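Tekance Walking Tours: Pre-Season Checklist for the Aser House Stop
Walked through by Renu Thakur and Gerardo Russo, Aug 22, 2019 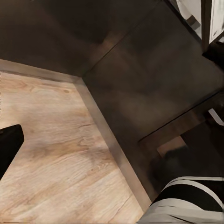 Wood-grain floor with light gray-beige baseboard.

What a fun morning! Aser House is the new last stop on our Old Harbor route, and after going through it top to bottom I can't wait to bring people here. Comments are under each item. Anything marked OPEN has a name next to it, so please look for yours.

ARRIVAL AND SIDEWALK

Meeting spot clear of the bus lane: OK
We moved it to the bakery side of the street. Much better, and it smells wonderful.

Curb ramp usable by wheelchairs and strollers: OK
Tried it both ways with Gerardo's daughter's stroller (loaded with groceries). Smooth.

Street crossing signal long enough for a full group: OPEN, Deepak Mittal
A group of 17 made it over, but the last two had to hurry. Deepak is calling the city to ask about a longer signal. Until then, split the group and cross in two turns.

Route sign visible from the corner: OK
The new Tyagi sign looks terrific! You can read it from the ferry dock.

ENTRANCE AND STAIRS

Front door stays open on its own: FAIL
It swings back faster than you'd think. Guides hold it by hand for now. Jyoti Thakur has ordered a door holder.

Handrail firm on both sides: OK
Pulled on it hard the whole way up.

Stair lighting: OK
One bulb on the second landing was out. Gerardo changed it while we were there.

Step count posted for visitors with knee trouble: OPEN, Jyoti
There are 20 steps to the map room and people should know that before they start. Put it on the web page too, please, next to the ticket times.

MAP ROOM

Room limit posted: OK
The limit is 17 plus the guide. Stick to it even if the group is begging. The room is small and they will all want to crowd around the harbor map, which is gorgeous, by the way. Look for the little sea serpent near the lighthouse!

Display case locked and glass sound: OK
Devendra Malhotra has the key. The spare is in the Cidach office, top drawer.

Second exit unlocked during tours: FAIL, then OK
It was locked when we tried it. Devendra opened it and has added it to his morning round. Guides, try the handle yourselves before you let anyone in.

Exit sign lit: OK

Fire extinguisher tag current: OK
Good through December. Deepak has the renewal on his list.

GUIDE'S BAG

First aid kit complete: OPEN, Renu
Low on large bandages and no cold pack. I'll fill it this week.

Drinking water: OK

Spare headset batteries: OK
We have 8 sets, enough for a long weekend.

Radio check from the top floor: OK
Clear as a bell on channel two. It crackles a bit by the back stairs, so step toward the window if you need to call down.

Emergency card with the address and gate code: OK
The building number is 768. Say it slowly if you ever have to phone it in, as the house next door has a very similar one.

RESULT

Approved for groups, with the door held by hand and the crossing done in two turns. We'll check the open items again before the December lights tour, and that one is going to be a beauty. Gerardo has already picked out his hat.

Signed: Renu Thakur, Gerardo Russo
Copies to: Deepak, Devendra, Jyoti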